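Ninddale home | Talks | Notes | People | Contact

Teleoperated bedroom tasks: speaker notes
Last updated: August

1. Opening
Introduce myself and Forough Tabrizi, who ran the Skeva sessions with me. Say early that the talk covers remote control only. Hand guiding is in Mahtab's talk.

2. The task
Clothes on a bed, to be picked up one piece at a time. The operator drives both arms and sees only what the robot's cameras see. Cloth has no fixed shape, so a recorded grasp point is of little use on the next attempt. Let the pictures run without talking over them. 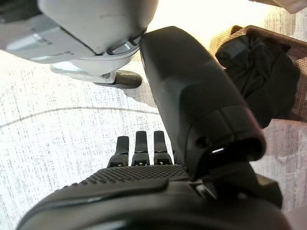
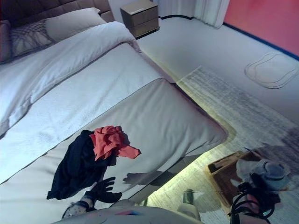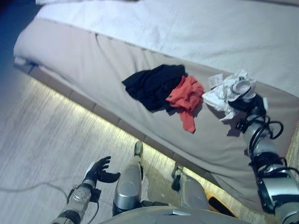
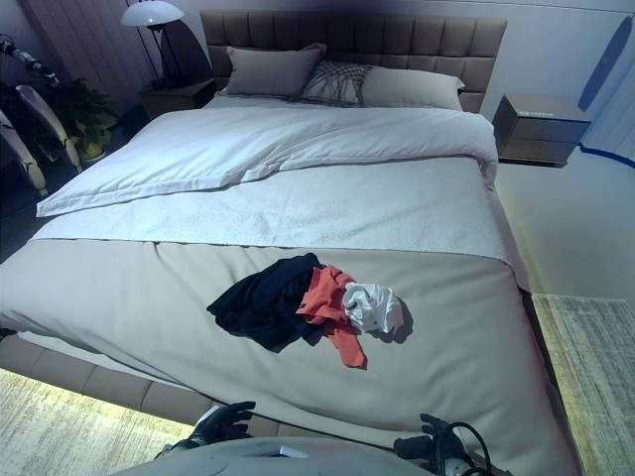
3. What we recorded
683 demonstrations, 4 operators. Each one stores arm joints, finger positions and all camera views on a single clock. Target was 1000. Explain the shortfall: 22 sessions were dropped for clock drift between the head and wrist cameras.

4. Operator habits
Crisanto closes the fingers early and drags. Abbas lowers the whole hand first, then closes. Both styles are in the set and are labelled. Mixing them without labels gave a policy that stopped halfway. Delay on the link was up to a quarter of a second; operators slowed down to suit, and the policy copies the slowness.

5. Questions
If asked about force sensing, refer to Setareh Asadi's notes on the Indau hand.

Contact: Skeva group, Ninddale | © Ninddale | Back to top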